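Search this site Type a word Go

How We're Building a Robot That Takes Out the Trash

OK, quick one. Lots of you wrote in asking what the big box with the arms is, the one at the Brornness workshop in Salem. The box is Flulteo. Flulteo is a robot. Its job (when it's finished, which it isn't) is to look after a trash bin. Take the full bag out, put a clean bag in. A chore, basically. Maybe your chore.

Sounds easy? Go and do it right now, then come back. Watch your hands while you do it.

Back? You probably did something like this. Grabbed the edge of the bag on both sides. Pulled up. Bag got stuck, so you wiggled it. Gathered the top into a bunch, put it down. Then you took a new bag, rubbed the edges between your fingers until it popped open, shook some air in, pushed it into the bin and folded the top over the rim. You didn't think about any of it. A robot has to have every bit of that worked out for it, or practice until it gets good.

WHAT IS A ROBOT ARM ANYWAY

Think about your own arm. Shoulder, elbow, wrist. Each one is a joint, a place that bends or turns. A robot arm has joints too, with a motor inside each one. Motors turn, arm moves. At the end of your arm you've got a hand. At the end of Flulteo's arms there's a gripper.

A gripper with two fingers is a lot simpler than your hand. No thumb, no pinky, no palm. Open, close. Try this: put a mitten on each hand and pick up a grocery bag. Now try to open it. Keep the mittens on! That's closer to what the robot has to deal with.

FINGERS VS. PLASTIC BAGS

Robots are pretty good at hard things. A block, a can, a box. A hard thing stays the same shape when you grab it. If it was square before, it's square after.

Bags are awful. A bag changes shape every time you touch it. It folds, it crumples, it sticks to itself, it slides. You can see through some of them, so a robot looking at a bag sees the bag AND the stuff inside AND the shiny bits where the light bounces off. Where does the bag stop? Hard to say, even for a person.
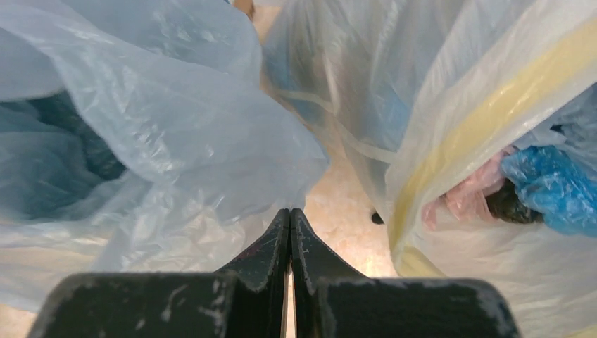

Flulteo's gripper fingers, almost touching, with a bag on each side.

Look at how thin that gap is between the tips. Plastic film is thin too, way thinner than cardboard, so the fingers need to come really close together to hold on to it. Leave too much space and the bag just slips out. And the tips are narrow for a reason. A narrow tip can get in under an edge or pinch one fold. A fat tip would squash the whole lot.

The scuffs, well. Robot fingers get bumped and scraped. Sneakers do too. Scratches aren't always bad but we do check for cracks and wobbly screws every Monday, before anything gets switched on.

Shiny is a whole other problem. See the bright white bits on the blue bag? To you that's just light on a crinkle. A computer can mix it up with an edge, or with something white lying on top. Move the bag a tiny bit and all the bright bits jump somewhere else.

HOW DOES IT KNOW WHAT TO DO

Two ways, mostly.

Way one. You write instructions. Move here, close fingers, move up, stop. It's called a program, and it works great when everything is in exactly the same place every time. A bag is never in exactly the same place, or the same shape. So instructions by themselves run out of steam fast.

Way two. You show it. A person steers the arms through the job, over and over, and the computer saves what the cameras saw and how the arms moved. Then the computer looks for patterns in all that. When the bag looks like this, the arm usually goes there. This is called learning from demonstration. Big words for copying.

We use both. The program that runs our side of it is called Mirkara, and Jonatan Dalen wrote most of it at his kitchen table. Mirkara has 427 saved tries in it so far. Some are good tries. Alot of them are terrible. We keep those in a separate folder with a note saying what went wrong, so the computer doesn't copy the bad ones by accident.

Why so many? Think about learning to catch a ball. One throw doesn't teach you. You need high ones, low ones, fast ones, ones with the sun in your eyes. Same idea. A bag bunched up to the left, a bag hanging open, a bag flopped over. The computer needs to have met lots of different bags.

WHERE FLULTEO LIVES

A robot needs a place to work. Ours is called a workcell - just a word for a work space set up for a robot. Walls, floor, a frame to bolt things to.
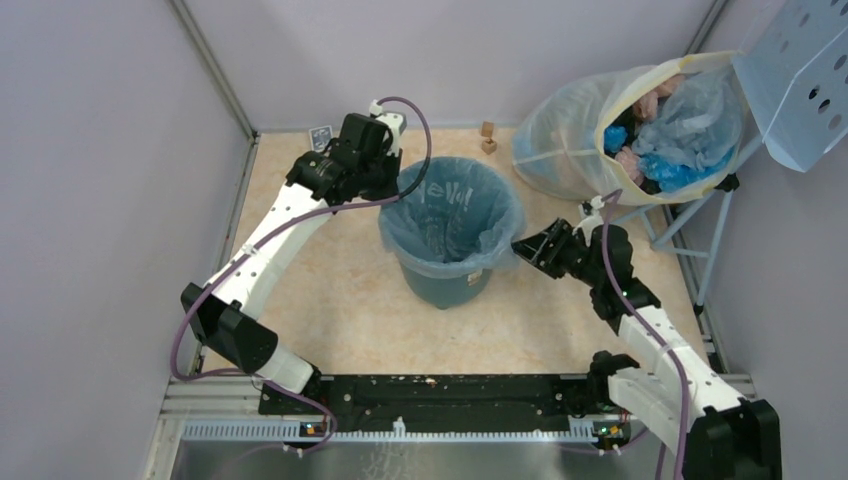
Both arms at the bin. The bag stand is back in the corner.

Things to notice, quickly:

The arms sit on a rail, the long black thing. Both on the same one. This matters because the computer has to know exactly how far apart the arms are. If one arm moved over by the width of your finger and the computer didn't know, they'd miss. Or worse, bonk each other.

The purple cables. Power and messages go through cables like these - power for the motors, messages saying "turn this much" and "I've turned this much." They have to be long and loopy so the arm can stretch. Too short and the arm yanks on them. Too long and they catch on things. Brayden Pelletier has rerouted ours 6 times and says he isn't doing a seventh. (He will.)

The silver frame. Aluminum. Light, doesn't rust, and parts bolt on and come off again. Good for people who change their minds.

The bin. Round, which we like, because it looks the same whichever way you turn it. It has a liner folded over the rim with some lettering on it, and you can just about read "Yell!" in there. We did. The robot did not care.

The little wooden cubes at the back. Cubes are a nice easy thing for a gripper to pick up. Remember what I said about hard things.

TWO ARMS, ONE JOB

Why two? Try to open a plastic bag with one hand behind your back. Right.

One arm can hold a side of the bag while the other arm pulls. Or both can lift together. But now there's a new problem, the arms have to take turns and share the space. Have you ever carried a big table with somebody? You talk the whole time. "Up a bit. Wait. Your side. OK go." The arms do that too, only in numbers, through the computer. Every moment each arm reports where it is, and Mirkara checks that they aren't about to hit.

If it thinks they might, everything stops. Full stop, no arguing. This was teh very first thing Jonatan wrote, before any of the fun parts.

A GAME TO TRY AT HOME

You need: two people, a small trash can, a clean bag, a blindfold (a scarf is fine), four clothespins.

1. One person is the robot. Robot wears the blindfold and holds two clothespins in each hand. No fingers on the bag! Only pins.

2. The other person is the programmer. Programmer can only talk. No touching.

3. Programmer tells the robot how to put the bag in the can and fold it over the rim.

4. Swap.

Rules for the programmer. You can't say "over there." Over where? Say "left hand, move left, stop, down, stop, pinch." You'll find out really fast how many little steps there are. Our record at the workshop is 9 minutes, which was a disaster, the bag ended up inside out.

Never put a plastic bag over anybody's head or face. Not as a joke, not for a second. And put the bag away when you're done if there's a baby or a puppy in the house.

STAYING SAFE AROUND THE REAL THING

Robot arms can be strong and they don't know you're there unless someone built them to know. So:

Hands out of the workcell when the power's on.
Long hair tied back.
A grown-up at the stop button. Always. Their only job is the button.
Lights on? Then act like it's going to move, even if it's been sitting still since lunch.

If you're building something smaller at home, with a kit or whatever, the same rules work. Small motors can still pinch.

WORDS FROM THIS PAGE

Joint - a place where an arm bends or turns.
Gripper - the robot's hand, sort of.
Motor - turns electricity into movement.
Workcell - the space set up for a robot to work in.
Demonstration - showing somebody how it's done.
Liner - the bag that goes inside a bin.

QUESTIONS YOU SENT IN

Can it do my room? No. Sorry. It can't leave the rail.

Does it get tired? No, but motors get warm when they work hard, so it gets breaks.

Can it smell the trash? Nope. There's no nose on it. We only use clean stuff for practice anyway, crumpled bags and so on. Brayden was very firm on that.

How old do you have to be to help? 13 to steer the arms, with a grown-up next to you. Younger than that you can crumple bags for us, and we always need crumplers. Ask at the front desk at Brornness, after school is best.

What happens if the bag rips? Then we save the try in the bad folder, get a new bag, and start over. Thin bags rip more. Duh. But the thick ones are stiffer and harder to fold over the rim, so we're still going back and forth on which kind to use.

Next time: how the arms figure out where the rim of the bin is. Bring a bowl and a peice of string.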